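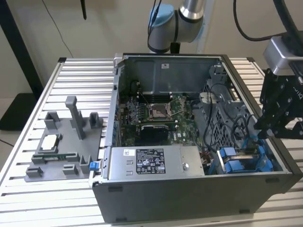 Figure 3. Desktop computer with the side panel off. Learners' words for the socket, the memory slots and the drive cage are discussed in 4.2.

4. What beginners call the parts

4.1 Pointing first, naming later

When I started sitting in on the repair evenings in Gromus, I had a tidy plan. I'd write down every name a learner used for a part, mark whether it matched the name in the manual, and watch the matches go up as the weeks went by. I gave that plan up in March, after reading back through my notebook and finding that most of the talk had no names in it at all. It had "this one," "that guy," "the other side of that," and a great deal of pointing.

So I went back over the notes (200 pages of them, in handwriting I'm not proud of) and changed what I was looking for. I kept the names, but I also marked every place where someone got by without one. The three workshops turned out to be pretty different on this score. The sewing machine people named things early and named them often. The bicycle people named the big parts and pointed at everything else. The computer people sat somewhere in between, with a lot of borrowed words that I'll come to in a minute.

I don't think this has much to do with how hard the machines are. A sewing machine is a fussy thing, and the beginners at those tables weren't any more experienced than the others. What they had was a teacher, Dorothy Tapley, who won't look where you're pointing. If you say "it's stuck here," she keeps her eyes on your face and waits. You have to come up with a word, any word, and she'll take it. One man said "the little foot's ankle" and she went right to the presser bar without blinking. I've got that in my notes with three exclamation marks next to it.

Hartmut Thiele, who runs the bicycle bench, works the opposite way. He looks at the hands first. His learners could true a wheel after a few evenings and still called the spoke wrench "the round key" or just held a palm out for it. When I asked him whether that bothered him, he said names were for ordering parts, and he did the ordering. Fair enough! But it did matter once, when he was home with a cold and two of his regulars tried to get help over the phone. I have most of that call written down and it's painful. "The bit that goes around. No, the inside bit that goes around." They hung up and waited for him to get better.

4.2 Borrowed words

I want to spend some time on borrowed words, which I had expected to be a small topic and which took over this whole section of the study. By a borrowed word I mean a name a learner brings over from some other part of life. House words are the most common by far. Doors, drawers, shelves, hinges, gutters, lids. Body words come next (foot, neck, teeth, shoulder), then kitchen words, then a loose pile of everything else, including one very firm "saddlebag" for the bobbin case that I never got to the bottom of.

What surprised me is how many of the official names are exactly the same kind of word, only older. A sewing machine really does have a foot. A bicycle has a head tube and a crown. Open up a computer and you're supposed to say "socket" and "cage" and "slot," and there's nothing technical about any of those. A learner who says "basket" for the drive cage has done the same thing the namer did and just landed one word over. I counted "basket," "crate" and "grate" for that one part, all from people who'd never heard each other use them.

Leonie Kettler, who read an early draft, thought I was being too generous here. Her point was that the official word has been agreed on and the learner's word hasn't, and that agreement is the whole value of a name. I've gone back and forth on it. My notes do show her to be right about phone calls and parts orders. They don't show it for work done side by side, where a private word did the job perfectly well so long as two people shared it. "Pass me the pincher" is a fine sentence if there's only one thing on the table anybody would call a pincher.

Some borrowed words stuck and some didn't, and I tried to work out why. The ones that stuck tended to say something about what you do with the part. "Latch" for the socket lever lasted all season, even among people who'd been told the proper name more than once, and I think it's a better word for a beginner, who already knows that a latch has an up and a down. The ones that faded were mostly about looks. "Accordion" for a heatsink got a laugh the first evening and I never heard it again. "Radiator" came in from someone who'd worked on cars, and that one hung on, and it's close to correct.

I also found an old parallel I can't resist putting in. Zanele Fourie lent me a parts list for the Vellosar treadle machine, printed in 1898, and a previous owner had gone down the margins in pencil with names of their own. "Shuttle carrier" has "boat" beside it. "Tension disk" has "the pennies." Whoever it was clearly needed the printed list for something, and just as clearly wasn't going to talk that way at home. I've seen learners do the same with the handouts, down to the arrows.
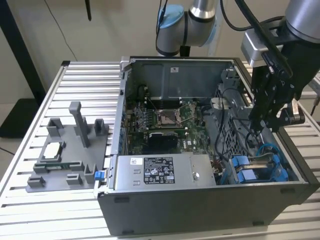
4.3 When the proper name arrives

The last thing I looked at was the moment of changeover, when a learner stops using their own word and starts using the one in the book. I followed 10 people closely enough to say anything about this, so please take it as a first pass.

Correction hardly ever did it. I have plenty of cases of a teacher gently saying the right name and the learner nodding and going straight back to the wrong one. What seemed to do it was having to talk to a stranger. Eusebio Benavides called a derailleur "the zigzag" for weeks, cheerfully, and then had to go buy one. He came back from Hollmann with the part in a paper bag and the word in his mouth, and I didn't hear "zigzag" out of him again. Of the changes I could date, around half followed a trip to a store or a search online. Most of the rest came when a newer learner sat down at the bench and the older hand had to explain something.

That second kind is my favorite. People get noticeably more proper when they're teaching. One woman at the sewing tables, who had said "thready bit" to me not an hour earlier, told a newcomer to "mind the take-up lever" in a voice that was pure Dorothy. Then the newcomer left for coffee and it was back to the thready bit.

So I'd be careful with any study that tests vocabulary by asking learners to name parts for a researcher. A researcher is a stranger too. In the picture-naming task we borrowed from the Surovora project, people gave the official name far more often than they did at the bench with the same part in their hands. I don't think either number is the wrong one, but they answer different questions, and in the next section I keep them in separate tables.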